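Samedi 15 novembre — par Lertchai Limsakul

Le silure de verre : respiration, croissance et maintien en groupe

Le silure de verre (Kryptopterus vitreolus) est un petit poisson-chat d'eau douce originaire de Thaïlande. Son corps est presque entièrement dépourvu de pigments ; l'arête centrale et le sac viscéral argenté, placé juste derrière la tête, restent visibles chez l'animal vivant. Il a longtemps été vendu sous le nom de K. bichirrhis, qui désigne une espèce nettement plus grande et rarement importée.

L'espèce se tient en pleine eau, le corps légèrement incliné, la queue vers le bas. La nageoire anale, très longue, ondule en continu et assure l'essentiel de la propulsion lente. Deux barbillons maxillaires sont dirigés vers l'avant. Un individu isolé cesse souvent de s'alimenter ; un groupe de 10 poissons est préférable à un groupe de 6, que l'on considère comme un minimum.

Le lot suivi à Saithong depuis janvier est maintenu en eau douce et légèrement acide, sous éclairage faible. Les proies distribuées sont des daphnies et des larves de moustique, en trois petites rations par jour. Les granulés coulants sont ignorés dès qu'ils touchent le fond.

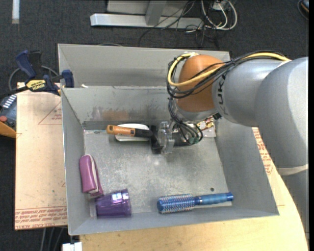 La perte de transparence est le premier signe d'alerte. Un poisson qui devient laiteux doit être observé de près : choc osmotique, variation de température, infection bactérienne. À la mort, le corps s'opacifie rapidement. Pour les changements d'eau, nous ne dépassons pas 30 % du volume — et l'eau neuve est amenée à la température du bac avant d'être versée.

La reproduction en aquarium reste peu documentée. Le lot de Brinlow n'a donné aucune ponte à ce jour.

Commentaires (3)

Rernier : Même constat pour les granulés. Les artémies congelées passent bien.

durnalbridge : Quel débit de filtration pour le bac de Saithong ?

L. Limsakul : Faible, avec un rejet orienté contre la vitre arrière.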